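Right gripper finger drifts after a shift — cell 2

sauerland_n
September 25, 2022
Posting this here before I take the thing apart again. We run a two-arm cell on a wooden bench top with a black frame around it. The job is pairing slides, the rubber sandal kind. One arm takes one, the other arm takes the other, and they get placed together.

The fingers on the lower arm don't match. The left one is the tall tapered type with the pointed tip, the right one is the broader type. By the end of a shift the right finger has moved on its mount and the grip gets sloppy. I re-zero it and it's fine until the next day.
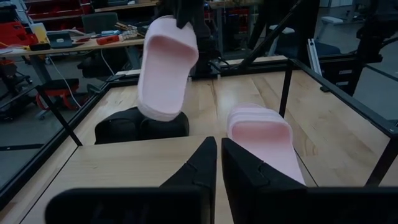
I've tried thread locker on the two finger screws and a new set of screws. No change. The cycle counter was at 3957 when I last re-zeroed. Air isn't involved, it's an electric gripper.

Naveed Gondal

bitwood
Is the broad finger printed or molded? If it's printed, the screw holes creep under load and no thread locker will fix that. Put metal inserts in.

sauerland_n
Came from Soltow as a spare, so I assume molded. It has the grooves. I'll check the holes.

tapered_end
You need matching fingers. Mixed pairs load one side more than the other. Swap the broad one for a tapered one and the drift goes away.

werkivstead_smatsuda
I don't agree with that. We ran mixed fingers at Werkivstead for two years on soft parts and they held position. A foam sole wants a wide face on one side or the tip digs in. I would look at the grip force first. What is it set to?

sauerland_n
Whatever it was when I took over the cell. Let me look.

tapered_end
Soft parts or not, the load path is off center. You got lucky.

werkivstead_smatsuda
Both fingers see the same force when the grip closes. What changes is where on the finger the part sits. If he picks up near the tip, the bending at the mount is a lot higher. Pick lower on the finger and drop the force, in that order.
Sayaka

bitwood
Also clean the mount face. Rubber dust gets under the finger and it never seats flat. Wipe it with alcohol, let it dry, then torque.

sauerland_n
OK, force was at the maximum. Holes look round, no inserts. The mount face was dirty — gray paste in both corners. Cleaned it, cut the force in half and moved the pick point down. I'll run 500 cycles and measure before I order anything.

tapered_end
Change one thing at a time or you won't know which one it was.

sauerland_n
Fair, but I have parts to run.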